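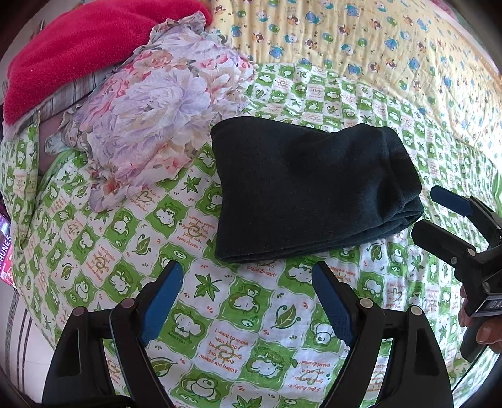
Dark folded cloth on a green and white checkered sheet.

Mwakyusa Papers reprint, progress report to the Bundico Fund
Period ending September

Work in this period went mostly into the text of volume one, which covers the carrier columns and supply routes of the East African campaign up to the end of 1916. The typescript runs to 1,313 pages across both volumes. Volume one has now been keyed in full and proofread once against the original. Volume two has been scanned but not keyed.

The notes are behind the text. The first edition gave place names in three different spellings, sometimes on the same page, and we have settled on the author's own spelling in the text with the modern name in a note at first mention. Belmiro Rocha has finished these notes as far as chapter 11. He has also gone through the letters in the appendix. There are 191 of them, and the first edition printed 90, several with paragraphs missing and no sign of the cut. We plan to restore the missing paragraphs and mark where they go. Printing the full set would push volume two past what Clekeo can bind at the agreed price, so the rest will be listed by date and recipient only.

Maps are the main problem. The fold-out sheets in the Wendcombe copy are worn through at the creases and two of them have lost the scale bar. We asked for scans from a second library and were given a quote that was higher than the map budget. The choice is to redraw those two or leave them as they are with a note.
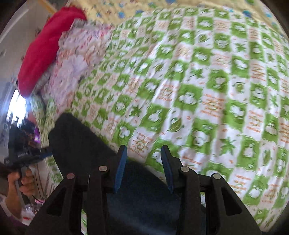

Róisín Nic Aodha would rather leave the maps alone. "Readers of this kind of book want to see what the officers had in front of them, mistakes and all," she wrote after reading the draft of this report. "If you redraw, print the old sheet as well."

We have asked Clekeo to price both versions - the old sheets alone, and old and new together. The answer should be in before the next report.

Spending on keying and proofreading is within budget. Nothing has been drawn from the map line so far. The introduction has not been started, and the index will wait until the page numbers are fixed.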